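4.2 Equipment planning and the use of simulated rooms 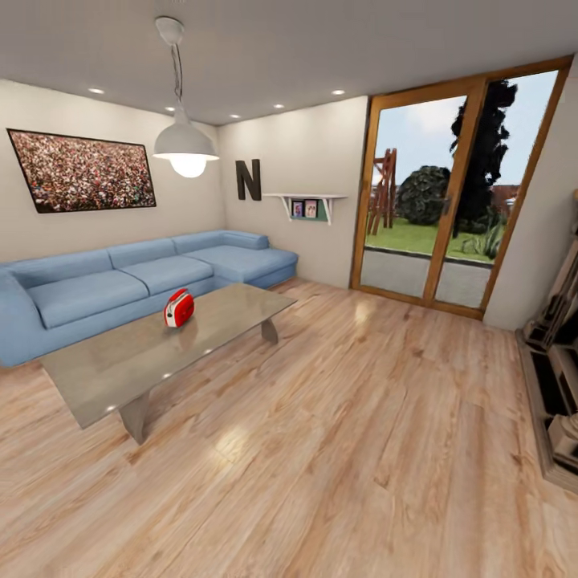 The purchasing plan for the household robot programme was drawn up in March, before any hardware had been ordered. At that stage two mobile bases were under review, one from Grenico and one from Clostari, and neither supplier was able to lend a unit for longer than a week. It was therefore decided that the first round of comparison would be carried out in simulation, and that the budget for physical trials would be held back until its results were known.

Each candidate was modelled at its stated width and turning circle and set 205 tasks across 40 furnished rooms. The tasks were of the ordinary kind: crossing a floor, passing between a sofa and a low table, or stopping short of a glass door. Living rooms such as the one in Figure 2 were given particular weight. A glossy table top and a large glazed opening are both known to trouble depth sensors, and the cost of a second sensor had to be settled before the order could be placed.

Figure 2. Simulated living room used in the planning study, with the coffee table in front of the sofa and the sliding door to the garden.

The licence for the room library was charged to the Waltedum site as a yearly cost. Computing time was charged by the hour, and 300 hours were set aside for the whole comparison. Repairs, spare batteries and staff training were entered under a separate heading, following the method set out by Stougaard for the earlier Heywood purchase. That method spreads the price of a base over its expected working life and treats the sensors as parts to be replaced within it.

The plan was put forward for approval by Aksel Stougaard on Apr 10, 2020. It recommended that one base be bought outright, that a second be leased for the length of the physical trials, and that the choice of sensor be left open until the supplier had confirmed delivery times. Insurance for work in occupied homes was not included in the sum requested and is treated in Section 4.3.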